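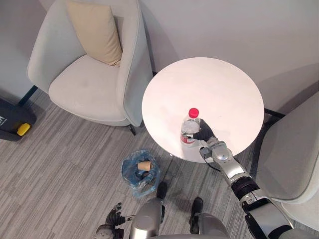
Round side table with matte white top and black metal leg.

Home | Products | Care | FAQ | Contact

Print this page | E-mail this page

Sumen side table: frequently asked questions

What are the dimensions?
The top measures 80 cm across. It is supplied in one piece and cannot be extended.

Can I put bottles directly on the top?
Yes. Closed bottles leave no mark. Wipe up condensation within 10 minutes, or use a coaster – the matte finish holds water rings longer than a gloss one does.

How do I clean it?
Use a damp cloth and a drop of dish soap, then dry. Do not use scouring pads, melamine sponges or furniture polish. Polish leaves shiny patches that cannot be removed.

The table rocks. What should I check?
Turn it upside down on a blanket and tighten the 6 mm bolts in the base. Set it upright and adjust the feet. On carpet, wait a day and check again.

Will it fit beside an armchair?
In most cases. The legs angle outward, so measure at floor level as well as at the rim. The Osberg armchair needs a gap of 9 cm between the seat frame and the tabletop.

Is the top replaceable?
Tops are sold separately. Those made before December 2017 use a different bolt pattern; quote the number on the underside when ordering.

Who handles spare parts?
Write to Vilja Juntunen, Kinnunen parts desk. Replacement feet ship free of charge.

Last revised September 2019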